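4. Posto de manuseamento têxtil sobre cama

Esta secção abrange a preparação do posto, a pega com garra manual, o trabalho a dois operadores e as alterações ao turno introduzidas com a linha Nerkach. Destina-se ao pessoal de quartos e de rouparia. A configuração do servidor está na secção 7 e não é necessária para operar as garras.

4.1 Âmbito e funções

O sistema Nerkach dobra e empilha peças têxteis na rouparia central. Os movimentos que executa derivam de gravações feitas pelo próprio pessoal, com garras manuais, em quartos e salas de preparação. Cada gravação contém o vídeo da câmara da garra, a abertura dos dedos e a trajetória.

Com a entrada em serviço do sistema, o posto de trabalho passa a incluir três funções:

a) Operador de garra: executa a tarefa com a garra manual e valida a gravação no fim.
b) Operador de rouparia: alimenta a célula automática, retira as pilhas e trata as peças rejeitadas.
c) Responsável de turno: distribui as tarefas e autoriza a reposição em marcha após paragem.

A função a) é rotativa. Ninguém é afeto à garra durante um turno completo. A dobragem à mão mantém-se para peças com fechos, peças delicadas e tudo o que a célula Sakari rejeite duas vezes.

Nota: as gravações não são usadas para medir o ritmo individual. O ficheiro guarda o número da garra e a tarefa, sem o nome do operador.

4.2 Preparação do posto

1. Escolher uma cama feita, com o edredão aberto. O edredão pode ter pregas; não alisar entre gravações.
2. Acender as luzes habituais do quarto. Não acrescentar projetores.
3. Abrir a tarefa no terminal e confirmar o código da peça. As peças azuis do lote de ensaio têm o código 46.
4. Verificar o aperto dos parafusos dos dedos. Se algum rodar à mão, devolver a garra ao armário e registar a avaria.
5. Limpar a lente com o pano fornecido.
6. Abrir e fechar os dedos 4 vezes. O terminal deve mostrar abertura total e fecho total em cada ciclo.
7. Pousar a garra no suporte até o indicador de prontidão ficar fixo.

Cuidado: não pressionar a garra contra a cabeceira, a parede ou tomadas para testar o fecho. Usar sempre um tecido.

Se o indicador não ficar fixo, repetir o passo 7. À segunda falha, reiniciar o terminal. Uma garra que falhe após o reinício não pode ser usada nesse turno, mesmo que o indicador venha a estabilizar.

4.3 Pega de peça dobrada

O procedimento seguinte aplica-se a toalhas e panos pousados sobre a roupa de cama. O ponto mais frequente de rejeição é a pega simultânea do pano e do edredão, que a célula depois reproduz como arrastamento.

1. Iniciar a gravação com os dedos abertos e a peça já visível.
2. Aproximar a garra com as pontas viradas para a orla a segurar.
3. Baixar até as pontas tocarem no tecido. O edredão cede; parar quando a peça deixar de acompanhar o movimento.
4. Fechar os dedos devagar sobre a orla, apanhando apenas a peça.
5. Manter a pega um instante antes de deslocar.

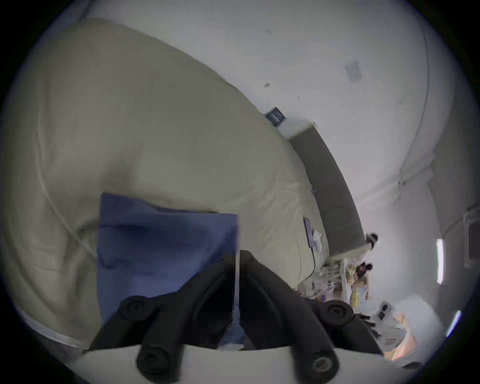
6. Levantar a orla na vertical e só depois levar a peça para o lado da dobra.
7. Pousar, abrir por completo e recuar a garra pelo mesmo caminho.

Se o edredão subir com a peça, não corrigir com a mão livre. Abrir os dedos, recuar e repetir a pega dentro da mesma gravação. As tentativas falhadas seguidas de correção são aproveitadas e devem ser mantidas. As gravações em que a mão entra entre os dedos são eliminadas pelo terminal.

4.4 Duração e rotação

Cada período com garra manual tem a duração máxima de 35 minutos, contados pelo terminal. Terminado o período, o terminal bloqueia novas gravações naquela garra até haver troca de operador.

A pausa entre períodos não é preenchida com dobragem manual. O esforço do punho é semelhante nas duas tarefas e a rotação perde o efeito. São compatíveis com a pausa a reposição de consumíveis, a leitura de etiquetas e a conferência de pilhas.

O tempo de garra conta como tempo de serviço normal. Até julho, era lançado na folha como formação, o que o excluía do cálculo do suplemento noturno. Os lançamentos anteriores são corrigidos a pedido, junto do responsável de turno.

Nota: quem tiver restrição médica de preensão ou de rotação do punho é dispensado da função a) sem alteração de horário nem de categoria.

4.5 Trabalho a dois operadores

As peças de vestuário soltas, como roupões e camisas, não mantêm a forma quando seguras por um só ponto. Para estas peças usam-se duas garras, uma por operador, emparelhadas no terminal.

Emparelhamento:

1. Selecionar no terminal a opção de tarefa dupla.
2. Premir o botão de sincronização na primeira garra e, de seguida, na segunda.
3. Aguardar o sinal sonoro duplo. Um sinal único indica que só uma garra foi reconhecida.
4. Confirmar no ecrã qual é a garra A e qual é a garra B.

Execução:

1. Os operadores colocam-se de modo a não cruzar os antebraços por cima da peça.
2. O operador A anuncia o canto que vai segurar. O operador B escolhe outro canto.
3. O primeiro a fechar espera. O segundo aproxima-se e fecha.
4. Levantar em conjunto, à voz do operador A.
5. Se a peça tiver tiras ou atilhos, deixá-los pender. Não os apanhar com a garra, salvo se a tarefa o pedir.
6. Pousar primeiro a orla mais afastada e abrir as garras uma de cada vez.

Cuidado: manter os dedos da mão fora do curso da garra do colega. O fecho é manual e não tem limitação de força.

Os cabos soltos ao lado da cama não interferem com a gravação, mas podem prender-se no punho da garra. Verificar o percurso do braço antes do passo 4. A garra do colega pode aparecer na imagem e não invalida o registo.

Um canto preso e levantado por uma garra, com o resto da peça ainda apoiado no edredão, é uma posição intermédia válida. A gravação não deve ser interrompida nesse ponto.
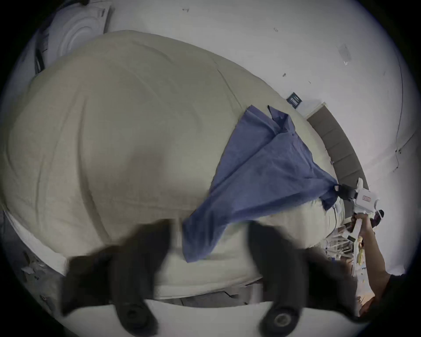
Hayley Lockwood comentou, na revisão desta secção, que a regra de esperar pelo segundo fecho funciona bem com pares habituados um ao outro, mas que com pares novos a peça fica suspensa tempo a mais e o primeiro operador acaba por compensar com o ombro. Propôs que o operador A pudesse pousar e recomeçar sem perder a gravação, e que os pares não fossem desfeitos a meio do turno.

A primeira proposta foi adotada: pousar e recomeçar é permitido, desde que ambas as garras abram por completo. A segunda depende da escala e fica ao critério do responsável de turno.

4.6 Validação da gravação

No fim de cada tarefa, o operador vê a gravação no terminal e escolhe um dos estados:

Aceite: a peça ficou na posição pedida.
Aceite com correção: houve nova pega ou a peça foi pousada e retomada.
Rejeitada: a garra perdeu a ligação, a lente ficou tapada ou a peça caiu da cama.

A rejeição não exige justificação escrita. O terminal não apresenta ao responsável de turno o total de rejeições por período; esse valor é consultado pela Brevanar para manutenção das garras.

Em tarefas duplas, basta um dos operadores rejeitar para que as duas gravações sejam retiradas.

4.7 Alterações na rouparia

A célula Sakari recebe as peças num tapete e devolve pilhas prontas. Para o operador de rouparia, as diferenças face ao posto anterior são as seguintes:

- A triagem por tipo de peça passa a ser feita antes da dobra e não depois.
- As peças rejeitadas saem por uma calha lateral e são dobradas à mão no final do ciclo. Não acumular acima da marca da calha.
- A mesa de dobragem continua montada. Serve também de posto de recurso em caso de paragem.
- O ruído do tapete encobre o telefone interno. Usar o sinal luminoso.

Trevor Oakley mantém a lista de peças aptas para a célula e atualiza-a quando um novo lote de gravações entra em serviço. Uma peça que não conste da lista não deve ser colocada no tapete, ainda que pareça igual a outra já aceite. Os pedidos de inclusão entregam-se com uma amostra da peça e o respetivo código.

4.8 Paragem e arrumação

1. Fechar a tarefa no terminal - uma tarefa aberta impede o envio.
2. Abrir os dedos da garra e pousá-la no suporte.
3. Esperar que o terminal indique o envio concluído antes de desligar.
4. Guardar a garra no armário, com a lente virada para dentro.
5. Repor o quarto de acordo com a ficha de serviço.

Se o envio for interrompido, as gravações ficam no terminal e seguem no arranque seguinte. Não copiar os ficheiros para outro suporte.

As peças usadas nas gravações voltam à lavagem no fim do turno e não podem ser distribuídas pelos quartos. Nas instalações de Cárdenas, onde a rouparia fica noutro edifício, seguem em saco separado com a etiqueta do posto.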